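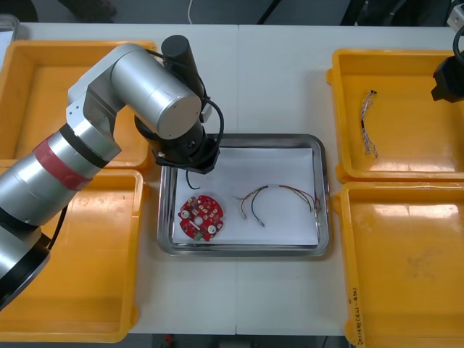
Datasets > Household > Repairs > Curnthorpe Repair Log

Curnthorpe Repair Log, version 2

A table of 685 repair attempts on small household electrical goods, written down at the bench and typed up later. Each row is one item on one visit. If a toaster came back a second time it has a second row, and the two share an item number.

Files

repairs.csv is the main table, 14 columns, comma separated, UTF-8.
faults.csv is the list of fault codes with a short meaning for each.
changes.txt lists edits made after version 1.

Columns you are likely to need

item_no: whole number, not in date order.
kind: kettle, lamp, radio, fan and so on. Spelling has been tidied. "Hoover" was changed to "vacuum cleaner" whatever the make.
age_years: what the owner told us. Blank if they didn't know. Please don't treat it as exact.
fault: a code from faults.csv. Only one code is allowed per row, so the main fault was picked where there were several.
part_used: free text, up to 100 characters. Longer notes were cut at the last full word.
outcome: fixed, part_fixed, not_fixed or unknown.

The outcome is unknown in 167 rows. Most of these are items taken home with a part still on order. They were left in so that the fault counts stay right, but drop them before working out a repair rate.
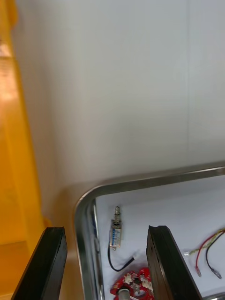

Parts tray with a solenoid, a red circuit board and loose wires.

How faults were coded

Marites Enriquez and Afshin Shirazi coded every row separately from the paper sheets, then went through the ones where they differed. Codes starting with E are electrical, M mechanical, and U is for user matters such as a full dust bag or a blown fuse the owner could have changed. E4 (wiring, internal) and E5 (wiring, mains lead) caused the most argument. The rule now is that anything inside the casing is E4, including the end of the mains lead where it joins the terminals.

Connectors go under E6. A broken wire right at a connector is E6 if the connector was replaced and E4 if the wire was only stripped and refitted. 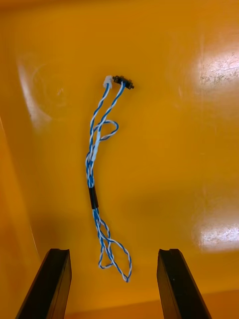 Kourosh Tehrani wrote in after version 1 to say that this splits one fault across two codes depending on what the repairer had in the drawer, and that he would merge E4 and E6 before comparing kinds of item. We have kept the codes as they are so older work still matches. Merging them is reasonable and needs no other changes.

Known problems

The Bainbridge sheets used an older form with no box for age, so age_years is blank for all of them.

Radios are over-represented in May. A local club cleared out its cupboard and brought the lot.
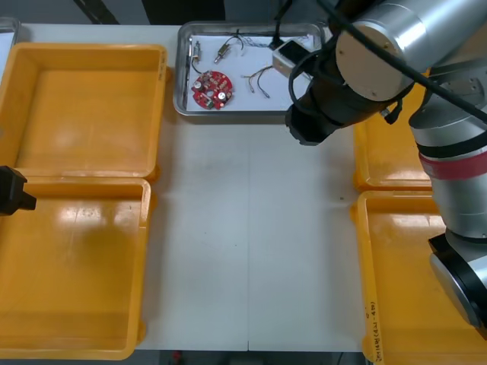

Some part_used entries give a supplier's stock number and no description. Nazanin Hashemi has matched the ones she could; the rest are marked with a question mark at the end.

Weights and prices were never recorded.

Licence and contact

Free to use and share with credit to the Curnthorpe Repair Log. Names of owners were removed before typing up. Corrections go to Jamshid Mahmoudi, with the item number please.

Last edited April 10, 2023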